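Every cleaning site will sell you a ritual for a bare mattress. Baking soda overnight, lavender oil, a steam pass, a second baking soda. I've done the whole ritual twice and I'm not convinced most of it does anything except fill an evening. What follows is the short version, for a quilted mattress with crumbs, dust and lint on it and no real stains.

Strip everything first: sheets, pad, the elastic cover you forgot was there. Put a laundry basket on the floor at the corner of the bed so the bedding goes straight in and doesn't get dragged across the room.
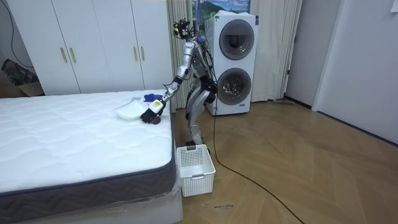
Then go over the top with your eyes and your fingers before you touch a tool. Anything bigger than a crumb gets picked off by hand. A brush will only chase it around, and on a quilted top it'll end up in a seam. I wear gloves if I don't know what I'm picking up. You may not care.

## Brushing the top

You need a hand brush and a dustpan. The guides that insist on a special mattress brush tend to have a link to one right underneath. I looked at the Trellum and at one from Wolulness, and as far as I can tell both are hand brushes with a longer name. Buy one if you like the color.

What does matter is that the brush is clean. If it was last used on the kitchen floor, wash it and let it dry completely, or keep a separate one for the bedroom.

Start at the head of the bed and work down to a corner at the foot. Short strokes, all in one direction, light pressure. Those puffy stitched tops hold dust in the seams, so follow the curve of the stitching where you can. Going straight across skips right over the low parts.

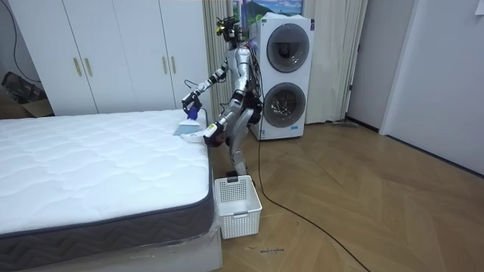 *1066 words with the comments, 16 of them useful. Reading time: shorter than the job.*

People will tell you to press hard. I tried it and got fuzz on the fabric. If a spot won't lift with a light stroke, it isn't dust, and you should stop brushing it and get a damp cloth.

## Collecting it

1. Brush everything into one line near the edge of the mattress. Leave a little room so it doesn't go over the side.
2. Lay the dustpan flat on the mattress with the lip toward the line. A pan with a soft strip along the front sits closer to the fabric than one with a hard edge.
3. Push down slightly on the pan, so the padding gives and the lip sinks in. Sweep into it in two or three strokes.

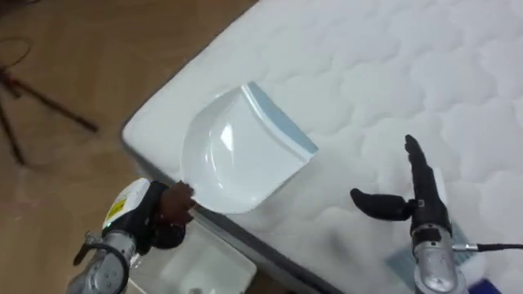

4. Keep the pan level when you lift it, and empty it right away. Don't set a full one back on the bed.
5. Move the pan a few inches and go again. There's always a second line.

## The sides, and what to skip

Side panels with a woven pattern catch lint along the piping. Run the brush along it once, downward, and sweep the floor afterward. Doing the floor first is a waste of time.

As for scouring balls, I've seen them recommended for dried spots. Keep the metal ones off the fabric.

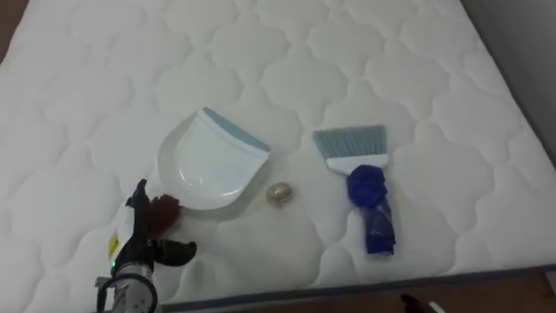
Is brushing as good as vacuuming? Probably not for what's deep inside, and I doubt a home vacuum gets much of that either. For what's on the surface it's quieter and quicker, and I do it every April and whenever the sheets come off for a long trip (there's more on closing up a bedroom in the Travel section).

Leave the mattress bare for an hour if you used a damp cloth. If you didn't, make the bed.

Last updated May 23, 2020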